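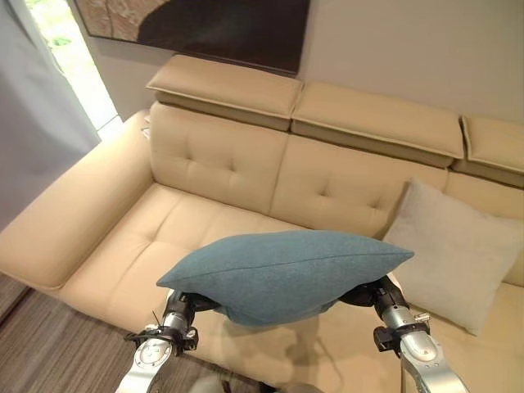

29 October 2023. Pillow task, Okham policy, retrained on the merged set (1,029 demos, Vorham + the July ones from Mota). Main question is still whether the squeeze loss helps on soft stuff or just makes the arms timid. Two-arm hold over the seat is the pose I care about: pressed from both sides the teal pillow domes up in the middle and the corners stick out, so the corner keypoints drift outward and the width estimate reads too big. Old model answered by squeezing harder. Need to log finger current next to width, not just width.

Changed today:
- squeeze target now relative to first contact, not absolute
- release delay 500 ms (was zero, oops)
- head and wrist views both on, same weights

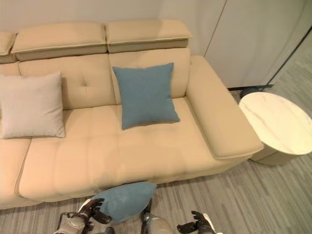 Left-hand-only pickups still the weak spot. Policy picks a hand early and then won't let go of the idea, even with the other one free. Could be the demos, Mota set is heavy on one-hand starts. Try dropping those and rerun before touching the loss agian.

Placement scoring: Undlow script calls it placed if any part of the pillow is over the seat. Too generous. Want center over seat AND hands clear. 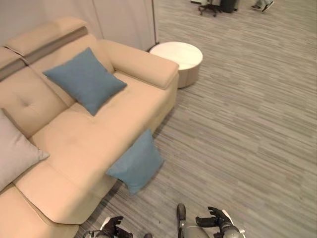 Teal pillow over the front edge of the seat, hands low. Score as fail under new rule.

Wrist view: motion blur is bad when the gripper swings, carpet stripes smear into streaks and the fabric edge goes soft. Shorter exposure, or mask the wrist stream above some joint speed. Masking is less work, do that frist.

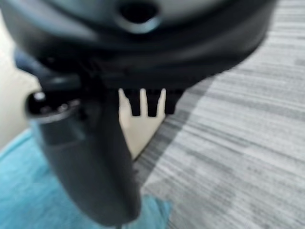
To do
- rescore old runs w/ new rule, both checkpoints
- 2 seeds minimum per change
- finger current into the log
- ask Vorham for their crop settings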